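About Us

Hosstead is a tableware supplier and rental house. We buy, sort, clean, match and rent out everyday dishes: plates, bowls, cups, serving platters and the table linens that go under them. Most of what we carry is porcelain. We also sell single replacement pieces to people who have broken one plate out of a set and would like the set back.

The business started as one aisle in the Stubbs building, a former feed store with a good loading dock and bad heating. The heating was replaced in our second year. We have since taken over the rest of the ground floor and the room upstairs, where the linens are pressed and folded. There are nine of us on staff, with extra help in December.

What we carry

Our current list runs to 239 patterns. Some are complete services for large dinners, and others are down to a handful of pieces. We keep the small lots on the shelf anyway, as these are the ones people write to us about. Fruit and flower patterns on white are the most requested, followed by red bowls with gold trim and Chinese characters, which go out steadily for family dinners and New Year meals.

We are happy to mix patterns. A customer who comes in for a matching set often leaves with cherry plates and plain white bowls, or with red bowls from a different maker entirely. To help with this we keep several tables in the building covered with cloths from our own stock, so that dishes can be seen on fabric and not on a gray shelf.

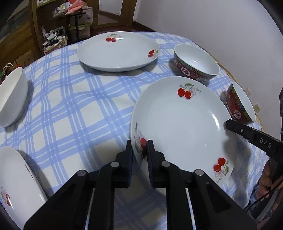

Cherry-pattern plates with red and plain white bowls on a blue plaid cloth.

How we check and pack

Every piece is looked at before it goes out and again when it comes back. We check the rim first, then the face, then the foot. Chips on the rim take a piece out of rental for good. Light wear to a printed design does not, but we note it, and we will tell you if you ask.

Plates are packed on edge in divided crates, bowls are nested with felt between them, and anything with gold on it is wrapped separately. Crates go out labeled by table — please return them the same way if you can. You do not need to wash anything. Scrape and rinse is enough.

Our two lines

Flivow is our rental line. It covers weddings, school banquets, church suppers and any other meal with more guests than the host has plates. The largest single order so far was 1,017 place settings, delivered in two trips.

Uketska is our replacement line. Send us a photo of the front and back of your piece, along with the width across the rim. If we have a match we will hold it for you while you decide. If we don't, we will add your pattern to the search list, which now stands at over 219 requests.

Visiting

The showroom is open mornings until noon, and in the afternoon by appointment. Parking is behind the building. Please bring a piece of your own set if you are trying to match a white — there are a great many whites.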